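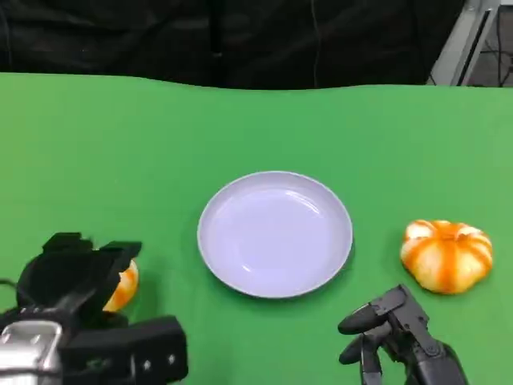 Vostico open day, Fandurdale: is the two-armed kitchen helper worth the trip?

Reviewed 24 Jul 2019

I went to the Vostico open day expecting to be sold something, and I was. The machine is a two-armed table robot, built by Vostico with arms from Jääskeläinen, and the leaflet says it is "ready for the home". I run a small catering unit and I have heard that line about vegetable peelers, so I stayed for the whole afternoon.

The job they had picked was laying small striped pumpkins on a plate. Green table, black cloth behind, one pale plate in the middle. The two hands don't match. The left is a great black block of a gripper with thick fingers, and the right is a slimmer thing with jointed fingers, more like a hand as you or I would draw one. I asked why and was told it lets buyers compare. Fine, but then tell me which one comes in the box. The price list only said "hand unit".

To be fair to it, the left gripper is good at picking up. It opened wide, closed slowly and didn't mark the pumpkin, as far as I could tell when they passed it round afterwards. It also put the thing down on the plate without a clatter, and I have employed people who couldn't manage that. The trouble is the size of it. Once those fingers close you can hardly see what they are holding, and I can't picture it reaching into a full drawer or getting a teaspoon off a saucer.

The right hand was the one people crowded in to watch, and I thought it the weaker of the two. It dithered. It came in low over the table, curled its fingertips, drew back and came in again. On the run I timed it took over a minute to get a pumpkin on to the plate. The man next to me clapped. I would have had the table laid and the kettle on.

My main grumble is with the show itself. A squat little pumpkin sits still, has ridges to hold and doesn't mind being squeezed. I asked if we could try it with something else and offered a ripe tomato from my lunch. No, not on the day. I asked if the plate could be moved to the edge of the table. They did move it, but only by a few inches, and the arms coped with that, so credit where it's due. Nothing was tried with the lights turned down, or with a second plate, or with any mess on the table, and mess is most of what I deal with.

Then there is the money. The starter set is 2000 pounds a year to hire, and the better package, with the Clesell software and call-outs, is 4000. You sign for 2 years either way. Call-outs on the cheaper deal are extra and I couldn't get a figure out of anybody. The leaflet also claims 2257 hours of testing, with no word on what was being tested or how often it went wrong.

Good points: quiet, gentle with the left hand, and the staff let you stand close. Tea was free.

Bad points: slow on the right, one easy task all afternoon, vague paperwork, and parking on a verge.

I'd go again if they put on a proper trial with wet plates and soft fruit. I wouldn't sign anything on the strength of this one.

Two stars out of five for the robot, three for the day out.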